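Turning down the indicator lights

In October I moved my desk into the bedroom of the Collano Street apartment, and with it every piece of equipment that used to live in the hallway closet. With the curtains closed and the lamp off there were 11 indicator lights on in the room. Green and amber were tolerable. The blue ones lit the ceiling.

I tried tape first. Black electrical tape blocks everything, so you lose the status information, and after a few months the adhesive creeps and leaves a gummy ring. White correction tape is better behaved but scratches off when you dust. The dimming stickers sold for this work well on flat faces and badly on curved ones. Two layers over a blue LED on a flat panel is still my recommendation for anything under warranty.

For the equipment out of warranty I changed the resistor. An LED on a 5 V rail has a series resistor that sets its current, and manufacturers seem to pick the value for a sunny showroom. The one in my USB hub read 1343 ohms on the meter, which I take to be a 1.3k part on the high side. With a forward drop near 2.9 V that gives a little over 1.5 mA. Older blue LEDs needed more than that to look bright. Current ones do not.

I replaced it with 30k. The forward drop falls slightly at low current, so the LED now gets something like 80 microamps. It is plainly visible from the desk in daylight if you look at it, and it no longer casts a shadow of the water glass on the wall. I had expected to need a value in between and had bought several. Perceived brightness is not linear with current, so a small change in resistance is a waste of a teardown.

Notes for anyone doing the same:

Check that the LED is only an indicator. In some cheap chargers it is also part of the feedback circuit, and changing its current changes the output voltage. Leave anything connected to mains alone.

Measure the resistor with the power off, and lift one end if the reading looks strange.

Multicolor LEDs have one resistor per color. I changed only the blue in the router and the resulting mix was a dull orange where there used to be white. It took me a while to stop reading this as a fault.

Some equipment has a menu setting. The network switch did, four levels deep, under a heading about power saving. I found it after opening the case.
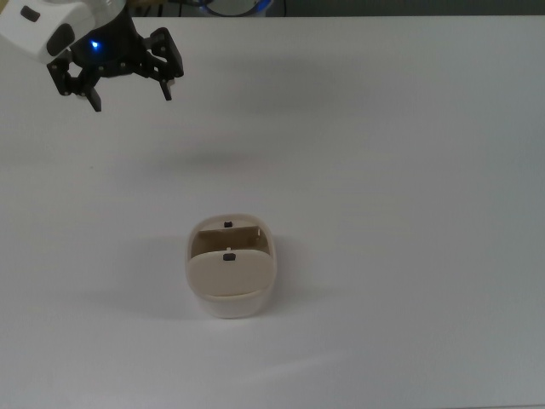
The case matters nearly as much as the LED. On matte plastic the light spreads into a soft patch and the eye reads it as larger than it is. Black does less to help than I assumed: the blue LED on the black wrist unit here puts a highlight on the surface all the way beside it, and a hub with a shiny black lid does the same on my shelf. Facing the lit side toward the wall is free, but then you are looking at the reflection off the paint. I have 4 units left to open, and the monitor is last because its bezel is held by clips I have broken before.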